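Setting Up Your Clirnine Vanity Mirror

Section 3: Hanging the mirror and first use

Read this section through before you start. The mirror is heavy for its size, and you will need a second person for steps 3 and 4.

1. Choose the spot. The center of the glass should sit at eye level when you are seated at your dressing table. Leave at least 10 inches of clear wall on the side with the power cord.

2. Hold the wall bracket in place, check it with a level, and mark the screw holes with a pencil. The screws supplied are for wood studs. For drywall, brick or tile, buy anchors rated for at least 70 pounds.

Caution: Check for pipes and wiring before you drill.

3. Fix the bracket to the wall and tighten the screws by hand. Pull down on it firmly. If it moves at all, take it off and start again with different anchors.

4. With one person on each side, lift the mirror by the frame and lower it onto the bracket until both hooks drop into place. Do not lift it by the bulb sockets.

Note: The Pelard model has a single wide hook. Slide it left or right along the bracket to center the mirror before letting go.
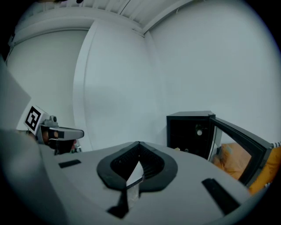 5. Screw in the bulbs with the power off. Finger tight is enough. Wipe off any fingerprints with a dry cloth.

6. Plug the cord into a grounded outlet and press the dimmer once. The lights come on at the lowest setting. Hold the dimmer down to raise the brightness, and let go when you reach the level you want.

Caution: Bulbs get hot. Switch off and wait 30 minutes before changing one. Keep hair spray and nail polish remover away from the lights.

If the lights do not come on

Check that the dimmer cable is pushed fully into the socket on the back of the frame. If one bulb stays dark, swap it with its neighbor. A bulb that stays dark in both sockets needs to be replaced.

Cleaning

Spray glass cleaner onto a soft cloth, never directly onto the mirror. Liquid that runs behind the glass will leave black marks along the bottom edge, and these are not covered by the warranty.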